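# The Rules Nobody Wrote for Soft Things

Most of the written guidance on robot arms was drafted with hard parts in mind. A bracket has edges. It weighs the same every time, and it doesn't change shape when you pick it up. Cloth does all of the wrong things, and shops that handle returned clothing have had to work out their own practice as they go.

Pruvon runs a sorting and inspection line for secondhand clothes. In May it finished the third version of its handling rules, a document of 18 pages that the staff call the cloth book. The first version was two pages and mostly told people where to stand.

The current one begins with force. Each gripper has a closing limit for woven fabric and a lower one for knits, and the operator can't raise either limit from the station. A change needs a second sign-off and a note in the log. Before that rule, settings drifted. Someone would tighten the grip to get through a box of slippery jackets, and the next shift would inherit it and start marking thin shirts.

Grip points come next. The book prefers hems, waistbands and cuffs, where the fabric is doubled or gathered. It warns against pockets, single-layer panels and anything with trim glued on. Buttons and snaps are to be left out of the jaws altogether. If the only good grip is next to one, the garment goes to the hand table.

Two arms on one garment get a chapter of their own. One arm is named the holder and the other the worker, and the holder may not move while the worker is inside a sleeve or a leg. Both arms stop if either one stops. That sounds obvious, but the older cells from Skeltden were set up as two separate machines that happened to share a table, and a fault on the left did nothing to the right. Pruvon paid to have the stop circuits joined. The work took 20 days, and the line ran by hand in the meantime.

The longest section covers what may be inside a garment. People leave things in clothes: coins, tissues, keys, sometimes a lighter. The rule is that an opening gets looked into before it gets pressed, folded or steamed. Anything found is removed by a person and put in a tray with the garment's number. The arms are allowed to hold a garment open. They are not allowed to take out what they find. 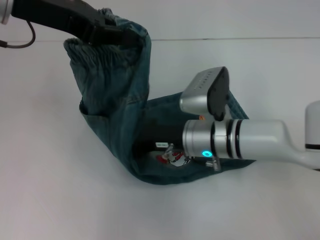
*One arm grips the gathered cuff of a denim garment while a second holds the open end spread, with a small red and white object inside.*

Records are kept short on purpose. An early draft asked operators for 20 fields per garment and got a lot of blanks. The form now has the lot number, the gripper program, any stop, and anything found. Pruvon went through 2000 of the shorter forms over the winter and 709 of them listed a stop. Most were fabric slipping out of the jaws, and that finding led to a new jaw pad and a rule about replacing it on a schedule, before it looks worn.

Other shops have taken a different line. Aerts, which handles hotel linen, lets its arms drop a piece and try again up to a set number of times. Pruvon allows one retry. Flat sheets are forgiving, and a lined coat is less so. A buyer comparing the two rulebooks should check what each was written for.

The next revision will deal with cleaning. Lint collects in the finger joints, and the supplier's manual, from Gaster, gives a cleaning interval based on metal parts in a dry room. Pruvon's technicians clean at the end of every shift for now and are writing down what they find.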